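Notes for the tea table talk, Butarville hall, August

Start with the hello, then wait for the people at the back to sit down. Thank Þórarinn Kvaran for the lift and for reading this through.

I want to talk about the small table by the door, the one where the mug and the basket live. I moved mine 11 times last winter (my sister kept count, not me!) and I still think the basket is the part most of us get wrong. We buy a deep one and everything sinks. 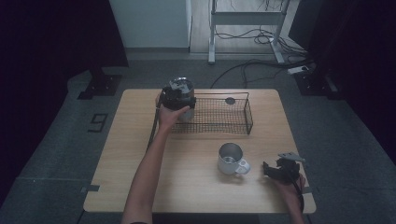 How deep should a table basket be?
Shallow enough that you can see the bottom with your everyday things in it. If you have to dig, go lower.

Pause for the groans. Somebody always has a deep one at home.

Next bit is clearing. When I lived in Virkdale I cleared the whole table every evening, and I mean bare wood, then put back only what I'd want in the morning. It took me 42 seconds once I'd got the hang of it, and I was very smug about that.
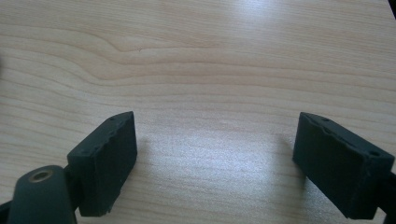

The mug goes back first because it's what I reach for first. Handle towards your good hand. Then the basket at the back where your sleeve won't catch it, and the canister next to it. Tell the Mandon story here if there's time, the one with the sugar and the post.

Slow down for the shiny things. I love them, I really do, but they show every lamp in the room and every thumb mark too, so I go over mine with a soft dry cloth and try it from a couple of angles before I put it away.

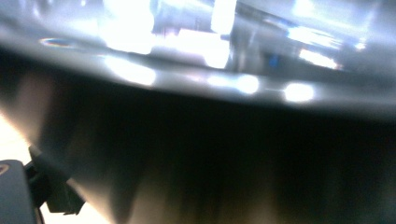
Bright reflections on a curved, glossy surface, very close up

Ask who uses a tea towel for this. Hands up. Then own up that I do as well when I'm in a hurry, and it leaves fluff.

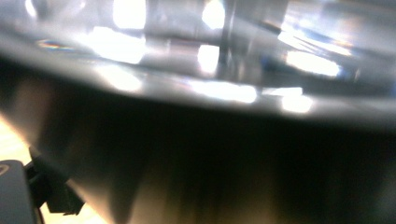 Right, lids. Keep the lid on the canister even when you're only popping out of the room, and don't park anything on top of it. Questions after that, and the sheets are on the chair by the door if anyone wants one.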